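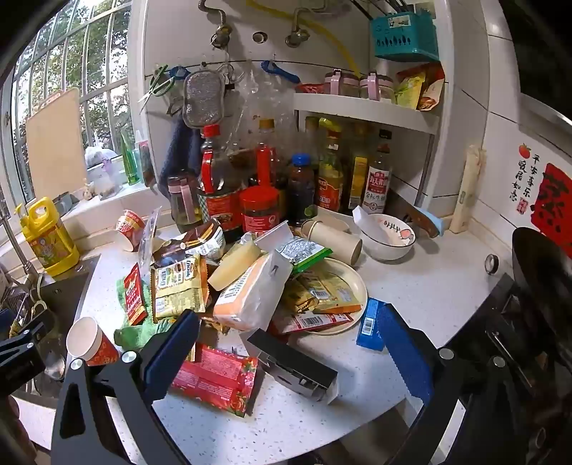 Crackers go soft faster in my glass jar than they do in the packet with a peg on it, according to Lorraine Wainwright, who left that under my last post and wanted to know whether she was doing something wrong. Probably her jar is. I started a reply, it got too long for the comment box, so it has become a post.

Start with what "soft" means. A cracker or a chip is crisp when it is dry enough for its starch structure to be glassy. As it takes up water the structure turns rubbery, and past a certain point it bends before it snaps. The food doesn't have to get visibly damp for this. A small gain in weight is enough, well below what a kitchen scale with one-gram steps can show on a single cracker. If you want to measure it at home, weigh the whole lot. I use 200 grams as a starting weight and write it on a strip of masking tape on the lid.

The water comes from the air. My kitchen in Padwood sits at 47 percent relative humidity with the heating on, and in May, with the back door open and rain outside, it goes to 70. Both readings are from a Vonness dial hygrometer that I check against a salt test when I remember to. Crackers kept in an open bowl at the lower reading are still acceptable the next morning. At the higher one they are gone by bedtime.

Packets first. Most crisp snacks come in a laminated film, often with a very thin metal layer, and that film is a far better moisture barrier than plain plastic bag material. While the factory seal is intact, almost nothing gets through. Once you open it the film is as good as it was, but you now have a hole, and the hole is the only part that matters. Roll the top down tightly three or four times and put the clip across the full width of the roll. A clothes peg in the middle leaves two channels at the sides. It still works better than people expect, as the channels are long and narrow and vapor moves through them slowly.

Now the jar. Glass passes no water vapor at all, so any gain has to come from the lid or from the air already inside. The lid is the usual culprit. Clip-top jars seal on a rubber ring, and the ring hardens with age. Take it off and bend it back on itself. If you see fine cracks on the outside of the bend, replace it. Cork stoppers and ground glass lids look nice and leak. Push-on wooden lids with a clear silicone ring are in between, depending on how well the ring was cut.

The other fault is headspace. A half-full jar holds more air than a rolled packet, and each time you open it you swap dry air for room air. One opening does very little. A jar on the counter that gets opened every time somebody walks past is a different matter. Lorraine, if yours is a big jar with a few crackers in the bottom, move them to a smaller one before you buy anything.

I ran the comparison once, using the same plain crackers from the Bisport store. One lot went in a clip-top jar with an old ring, one in the same model of jar with a new ring, one stayed in its packet, rolled and clipped. Each was opened once a day. After 19 days the new ring and the packet were too close to separate with my scale. The old ring had gained clearly more, and those crackers bent. It was one run in one kitchen, so treat it as such.

Three smaller points from the comments.

Natalie Crabtree asked about silica gel sachets. They work, provided they are dry when they go in. One that has been lying in a drawer for a year has taken up most of what it can hold. Use food-grade ones only and keep them away from small children.

Bradley Pearce asked about the fridge. The air inside is often dry, but a cold packet opened in a warm room can collect condensation on the food. I wouldn't bother for crackers. Nuts are another case – there the problem is fat going rancid, and cold does help.

Tracey Sugden wanted to know if soft crackers can be brought back. Yes. Spread them in one layer on a baking tray in a low oven for a few minutes, then let them cool completely before you judge them, as they come out feeling softer than they will be. Don't put them back in the jar warm. It doesn't work on anything with a cream filling, and chocolate coatings obviously rule it out.

I have a new set of rings to try, in silicone, and will run them against the rubber ones when the weather turns wet again.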